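Flolton library extends evening hours

Flolton Public Library will stay open until 9 p.m. on weeknights through June after a trial drew 307 extra visits. The later closing costs $92 a night, paid from the town's general fund. 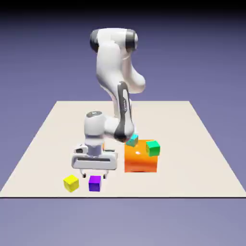 Divina Marquez
Staff Reporter

Library director Imelda Saludo said most evening visitors came to study or use the printers. "People get off work at six and we were locking up," she said.

The children's room will still close at 7 p.m. Parking in the Takács Street lot is free after five - the 40 spaces are shared with the clinic.

Last updated: 29th January

Recent
Flindetti bakery to reopen
Route 118 bridge work delayed

We use cookies to improve this site. Accept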